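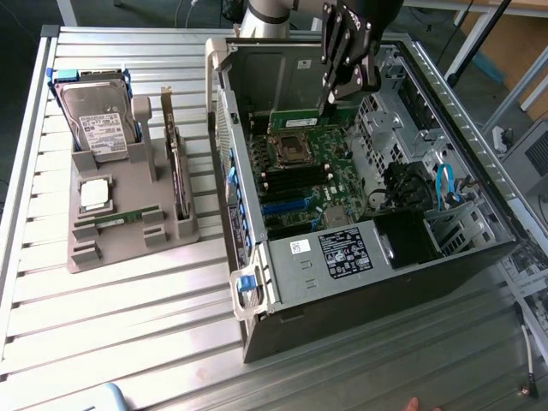 Bench 5: tower on its side, parts tray to the left.

Suominen workshop, Saltwood
Bench inspection, desktop server strip and refit
Date: Oct 16, 2024
Checked by: Siiri Sjöberg
Job: 206

Tower lying flat, inside facing up: OK

Hard disk upright in its slot, blue rails on: OK. Label can be read without lifting the drive. Copy the serial number on to the job sheet before refitting.

Expansion card standing on edge in the narrow slot: OK. Hold by the bracket when lifting out.

Processor in front-left pocket: OK. Keep fingers off the underside.

Memory stick in the long recess: OK. Another module is in the board. Check the part numbers match.

CPU socket: empty. Look at the pins under the lamp before the processor goes back. Tuulikki has the magnifier.

SATA cable: looped near the right side of the case. Keep clear when the side panel goes on.

Wrist strap tested: PASS

Mains lead unplugged and tagged: PASS

Bench earth lead: ACTION. Clip is worn, same comment as July. Brayan Arboleda to replace before the next job.

Screw pots labelled: ACTION. Two labels missing.

Next check due in 8 weeks. Copy to Oluwatosin Akpan at Clatham.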